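Desktop background keeps going back to plain blue after restart

Asked in Desktop & Display, 2014-07-26

Hi all, I hope this is the right section. I put together a folder of my own photos to use as a slideshow behind my icons, 38 of them, mostly from our trip to Sterkisside in January, and it works beautifully until I shut the computer down. Next morning it's plain blue again and I have to go in and pick the folder all over. I've done this every day for two weeks now and my coffee gets cold! The folder is on a little external drive, if that matters. I also have Druleo installed, the free version, which changes the picture every so often. Is there a setting I'm missing?

Thank you in advance, you were all so kind about my printer.

Paloma Haverford

2 answers 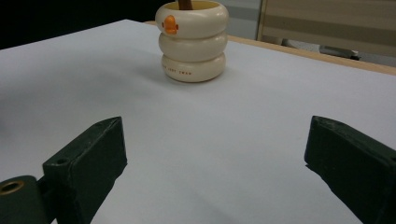
Merike Rimkutė
Community Helper, 2636 posts

Hello Paloma, and welcome back! I think you mentioned the answer yourself without knowing it. The external drive wakes up a bit slower than the desktop does, so when the computer goes looking for your pictures, the folder isn't there yet and you get the plain color.

Copy the whole folder into Pictures on your main drive (copy, please, don't move, so you still have the originals), then open the background settings and choose the new folder. Restart once to check. 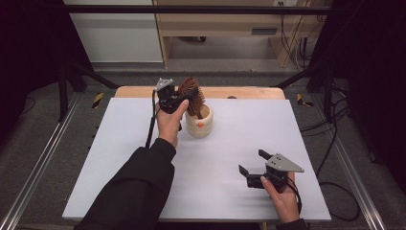
If it still turns blue after that, I would look at Druleo next. It has its own idea of which folder to use, and it can end up arguing with the system over who is in charge of the background. Open its preferences, untick "Start at login," and let the built-in slideshow do the job for a few days. You can always turn it back on, and your list of folders will be kept.

One more small thing while you're in there: very large photos can make the change a little jerky on an older machine. I shrink mine to the size of the screen first, and over 50 of them run along quite happily on my old laptop.
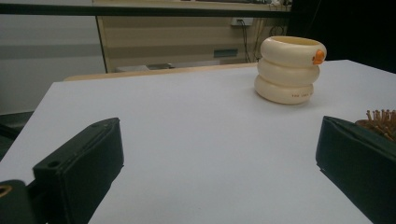
Do let us know which of the two it was, as somebody else had the same trouble in the Pridby thread and never came back to tell us. And if you feel like sharing a few of the Sterkisside pictures in the wallpaper section, I for one would love to see them.

Booker Lindqvist
Member, 28 posts

same thing here, I just uninstalled druleo and it stopped. didn't have an external drive though so maybe yours is different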